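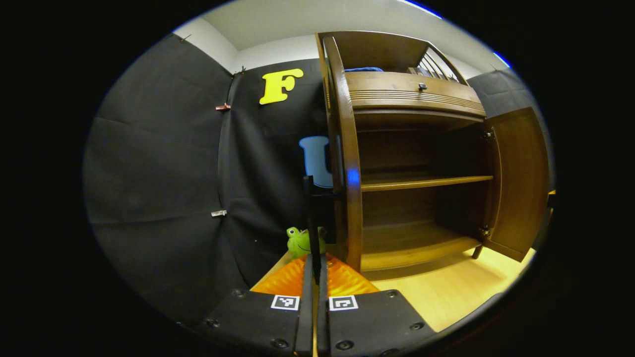 Utlow District Rural Health Board
Minutes of the Regular Meeting, Sep 1, 2021

1. Call to order
The Chair, Hye-jin Woo, called the meeting to order at 6:04 p.m. A quorum was present. The minutes of the previous meeting were approved as written.

2. Mobile clinic report
The Outreach Nurse Supervisor reported that the mobile clinic has given 1,100 vaccine doses in the outlying areas since April. Home visits to patients unable to travel stood at 25 for the month. The Pruten route remains the most difficult, with the last two miles passable only on foot after rain. Members asked whether second doses there were on schedule. The Supervisor replied that 4 households had missed their date and would be contacted by phone this week.

3. Cold storage
The Board reviewed the quote from Dernar for a replacement vaccine refrigerator at the Bhutto Road station. The current unit has needed two service calls this summer. It was moved and seconded to accept the quote, subject to written confirmation of the delivery date. Motion carried, one abstention.

4. Staffing
One part-time driver position is open. The posting will be extended by two weeks. The Board agreed that mileage claims must be turned in by the 25th of each month; late claims will be paid in the next cycle.

5. Public comment
A Pruten resident asked that clinic dates be posted at the general store as well as online. Referred to the Outreach Nurse Supervisor.

6. Adjournment
The meeting was adjourned at 7:20 p.m.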